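Section 4: Folding and stacking

Right, if you've got this far you've put the Bimomix folding table together, fitted the three side panels and wiped the top down. I'm going to talk you through the bit people write to me about most, and that's getting a pile of clean laundry into flat, square bundles that fit in the Fokesent drawers. I've been folding on one of these tables for years and I still get the odd wonky one, so don't fret if your first few look a bit sad.

Before you start

You'll want the table clear, your basket of clean washing and enough light to see a crease by. The basket goes in the back left corner. I turn mine at a bit of an angle so I can reach in without knocking the panel, but see what suits your arm. Finished bundles go in the back right corner, and the middle is for whatever you're folding at the moment. (If you're left-handed, swap the corners over. Everything else in this section works the same way.)

Note: the grain on the table top is handy. Line one long edge of the cloth up with it and you've got a straight guide for free.

Caution: please don't fold things that are still damp. They'll feel fine on the table and smell dreadful by the time you open the drawer. If you're not sure, hold the thickest part, usually a hem or a seam, against your cheek for a moment.

4.1 Folding a plain cloth

1. Take one cloth out of the basket. Just the one! Pulling out three and sorting them on the table is how you end up with a heap in the middle and nowhere to work.

2. Hold it by two corners of a short side and give it one good shake away from you.

3. Lay it down with the long sides running from back to front. Smooth it from the centre outwards with flat hands. Don't drag your fingertips over it, you'll only make new wrinkles.

4. Fold one long side over towards the other. You're after a long strip down the middle of the table. The bottom edges hardly ever meet perfectly, and a small step between them is nothing to worry about at this stage.

5. Pick up the far end of the strip with both hands, one at each side, and lift it clear of the table. Keep your hands level with each other. If one gets ahead, the whole thing twists and you'll be back at step 2.
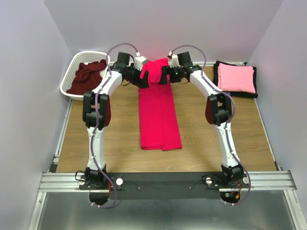
6. Bring that end towards you and lay it down on the rest of the strip. Let the cloth settle before you let go, then run the side of your hand across the new fold.

7. For longer cloths, fold once more in the same direction. Stop when you've got something close to a square. Going further makes a fat little parcel that springs open as soon as you turn your back.

Note: if an under layer pokes out at one side, tuck it in with a finger or leave it be. I leave it on anything that's going in the cleaning drawer and tuck it on anything a guest might see – that's about as strict as I get.

4.2 Building the stack

1. Slide both hands, palms up, under the finished bundle and carry it over to the stacking corner. Pushing it across the table undoes your edges.

2. Put the biggest bundle at the bottom and smaller ones on top. It looks tidier and it doesn't topple.

3. Turn each bundle so the folded edges face the same way. You'll be able to pull one out later without dragging its neighbours along with it.

4. Keep strong colours and pale ones in separate piles if anything is new. I had a pair of Atevby tea towels in May that left a mark on everything they touched, and I now wash new ones twice before they go anywhere near my nice linen.

Caution: don't let the pile get taller than the side panels. They're there to stop things sliding off, and they can't do that for anything above them.

4.3 If it isn't going well

The bundle comes out as a wedge. One side was pulled tighter than the other in step 4. Open it up to the strip and smooth again from the centre.

The cloth slides about while you're folding. New table tops can be slippery. I lay a Bošković cotton runner under mine for fine fabrics, and it does the trick.

The middle of the bundle is lumpy. There's a crease trapped inside, and pressing on it won't help. Go back to step 3 and lay the cloth out flat. It's annoying, I know, but it takes less time than wrestling with it. 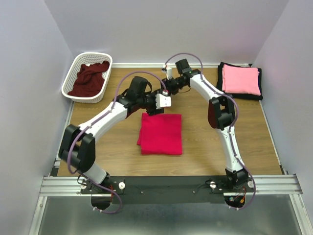 Do I have to empty the basket before I put the first pile away?

It's up to you and the size of your pile. I work through the whole basket if it's a small wash and move the pile into the drawer halfway through if it's a big one. The only thing I'd ask is that you finish the cloth in the middle of the table first, so you aren't carrying a stack past a half-folded one and catching it with your sleeve.

When you're ready to load the drawers, carry on to section 5. You'll need the two long dividers from the accessory bag.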